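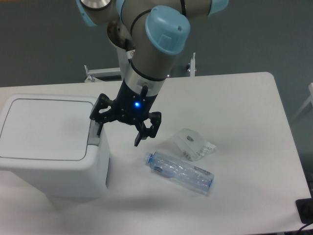 Thread · Lab Budgets

Jolene Quinlan
November 13, 2021

1/ Our equipment request for next year is due in February and I've been asked to write down what a table-clearing setup costs once you count everything. Putting it in a thread so the people at Larano can read it too.

2/ The task is simple. One bottle, one wrapper, one trash bin on a table. The arm picks up the trash and puts it in the bin. Most of the money does not go where people think.

3/ The arm is the big line. We got quotes from two resellers, Rinaldi and Celldale. Rinaldi was lower on the arm and higher on everything that bolts to it. Get both as itemized quotes or you can't compare them.

4/ The gripper is a separate purchase. The first quote we got didn't include it, and it didn't include the coupling or the cable either. Ask for one line that says "arm, gripper, coupling, cable, ready to run."

5/ Fingers are a consumable. Budget a spare pair per arm. Ours came quoted at $654 a pair, and the lead time was 60 days. Order the spares with the arm.

6/ Mounting. Thomas Leone did our drawings and his advice was to pay for a proper stand behind the table and leave the table itself alone. You can replace a table in an afternoon. Moving a mount means redoing the calibration.

7/ The table can be cheap. White, flat, rectangular, doesn't wobble. We spent more time on this than it deserved.

8/ The bin took three tries on paper. Open top is easy for the arm. A lid with a push panel is closer to what people have at home, so that's what we went with. Buy two of the same model, because models get discontinued and then your new data doesn't match your old data.
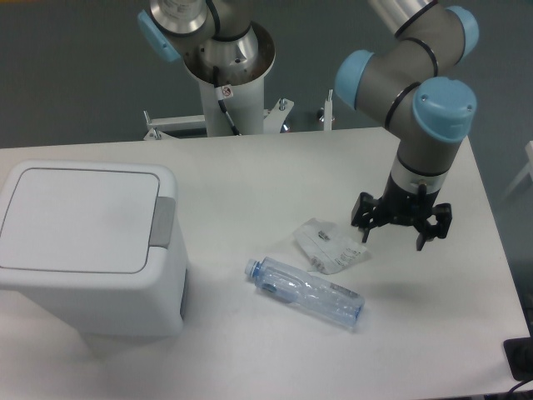
9/ Props cost almost nothing, but they still need a line. Bottles get crushed and wrappers tear. I put down $14 a week and Tiziana Bortolotti in purchasing asked for a reason, so I wrote "trash." She approved it.

10/ One arm or two? We priced both. A second arm doesn't double the total, but it comes close once you add the second gripper and the second set of spares. For bottle-in-bin you can get by with one. For tying a bag you can't.

11/ If there's any chance you'll want two, buy the wider mount at the start. The price difference was small on both quotes. Vilmos Szűcs at the Stustdale site bought the narrow one and is now pricing a replacement.

12/ Power and cabling. I set aside $1000 for this and would not go lower. It covers power strips, longer cables, cable ties, an extra emergency stop and an electrician's visit.

13/ Staff time is the part that gets left off. Someone has to reset the table after every run. Put the bottle back, put the wrapper back, empty the bin. Count those hours as a cost of the equipment.

14/ Service contract: we skipped year one since the warranty covers it, and put year two in the plan now. Lucrezia De Luca reads these requests and she'd like to see it early.

15/ Still open: whether shipping and customs come out of our budget or the building's. If you've been through this with Rinaldi, send me a message. I'd like to see what your final invoice looked like next to the quote.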